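홈 과제관리 보고서 자료실 문의
과제관리 > 협동로봇 그리퍼 평가 > 중간 진행 보고
최종 수정: 2021년 10월 3일

Wenden 과제 중간 진행 보고: 그리퍼 및 상부 카메라 비교 시험

1. 보고 범위

본 보고는 Wenden 과제의 2단계 수행 내용 가운데 그리퍼 비교와 상부 카메라 설정 항목을 다룬다. 제어기 교체와 안전 펜스 관련 사항은 별도 문서로 제출하며, 예산 집행 현황은 첨부 정산표를 따른다. 1단계 보고에서 지적된 항목 중 시험 물체 선정 기준의 불명확성은 3절에서, 파지 성공 판정 방식의 문제는 4절에서 답한다.

2. 시험 구성

비교 대상은 Bradetti 2지 평행 그리퍼와 Kouris 적응형 그리퍼의 2종이다. 로봇 암, 작업대, 제어 주기, 접근 속도는 양쪽에 동일하게 적용하였다. 그리퍼 교체 시 툴 좌표계를 다시 측정하고, 작업대 상면의 검은 기준점으로 카메라 외부 파라미터를 재보정한다. 재보정 절차는 1단계에서 작성한 것을 그대로 사용하되, 케이블 배선 변경 후에도 반드시 수행하도록 조건을 추가하였다.

시험 기록과 판정은 Tester 프로그램으로 일원화하였다. 시도별로 관절 각도, 그리퍼 개폐 명령, 모터 전류, 상부 영상이 같은 시각 기준으로 저장된다. 초기 버전에서는 영상과 관절 데이터 사이에 시각 어긋남이 있어 해당 구간의 기록은 집계에서 제외하였다. 제외분은 수정된 버전으로 다시 수집하였다.

3. 시험 물체와 배치

시험 물체는 주방 환경을 모사하는 완구 및 식기류 16종으로 확정하였다. 선정 기준은 외형(원형, 원통형, 불규칙형), 표면의 미끄러움, 파지 가능한 폭의 세 항목이다. 음식 모형은 작고 가벼워 접촉 시 밀리는 경향을 보기 위한 것이고, 접시와 볼은 테두리 파지를 보기 위한 것이다. 소형 오븐은 파지 대상이 아니며 접근 경로를 제한하는 고정 장애물로 취급한다.

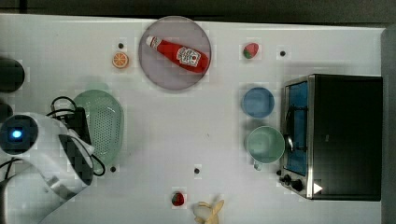

배치는 매 시도 전에 Tester가 생성한 좌표표에 따라 작업자가 수동으로 맞춘다. 물체 간 간격이 좁은 배치와 물체가 다른 물체 위에 놓인 배치는 난이도 항목을 따로 부여하였다. 특히 접시 위에 눕힌 병은 병을 잡는 과정에서 접시가 함께 움직이는지를 확인해야 하므로, 파지 성공 여부와 접시 변위를 분리하여 기록한다. 장애물에 근접한 머그의 경우 손잡이 방향도 좌표표에 포함한다.

4. 진행 결과

2단계에서 계획한 파지 시도 3,000회 중 73%를 완료하였다. 잔여 시도는 대부분 장애물 근접 배치에 해당한다. 이 배치는 충돌 감지로 인한 정지 후 복귀 시간이 길어 다른 배치보다 진행이 더디다.

현재까지의 경향은 다음과 같다. 최종 수치는 잔여 시도 완료 후 제출한다.

가. Bradetti 그리퍼는 테두리 파지에서 자세 재현성이 높다. 반면 둥근 소형 물체에서는 닫힘 동작 중 물체가 손가락 밖으로 밀려나는 실패가 반복되었다. 손가락 패드를 연질로 교체한 뒤 빈도가 줄었으나 해소되지는 않았다.

나. Kouris 그리퍼는 불규칙형 물체에서 위치 오차에 대한 허용 범위가 넓다. 다만 손가락이 굽으면서 작업면에 닿는 경우가 있어 하강 높이를 물체별로 지정해야 한다. 외형이 커서 오븐 옆 접근 시 사용할 수 있는 자세가 제한된다.

다. 상부 카메라 영상의 압축 노이즈가 흰색 상판과 밝은색 물체의 경계 검출에 영향을 준다. 압축률을 낮춘 설정을 시험 중이며, 저장 용량 증가분은 기존 서버 용량 안에서 처리할 수 있다.

1단계의 성공 판정은 작업자의 육안 확인에 의존하였다. 현재는 들어올린 상태를 일정 시간 유지한 뒤의 그리퍼 개도와 전류값을 기준으로 자동 판정하고, 기준 경계에 걸린 시도만 영상으로 재확인한다. 얇은 접시 테두리는 개도 변화가 작아 오판정이 남아 있으며, 이 물체에 한해 전수 영상 확인을 유지한다.

5. 문제점 및 조치

암 후방에서 그리퍼로 이어지는 케이블이 손목 회전 범위를 제한한다. 일부 자세에서는 케이블이 상부 카메라의 시야를 가린다. 배선 고정 위치를 바꾸는 방안을 검토하였으나 Kouris 그리퍼에서는 여유 길이가 부족하여 연장 케이블을 발주하였다. 입고 전까지는 손목 회전 각도를 소프트웨어로 제한하여 시험을 계속한다.

6. 향후 계획

10월 중 잔여 시도를 완료하고 물체별 성공률, 실패 유형, 평균 소요 시간을 표로 정리한다. 연장 케이블 적용 후에는 제한 전후의 결과를 비교할 수 있도록 동일 배치를 일부 반복한다. 손가락 패드의 마모 상태는 시험 종료 시 측정하여 최종 보고서에 포함한다. 과제 기간 및 총액의 변경 요청은 없으며, 연장 케이블 비용은 재료비 항목 내에서 집행한다.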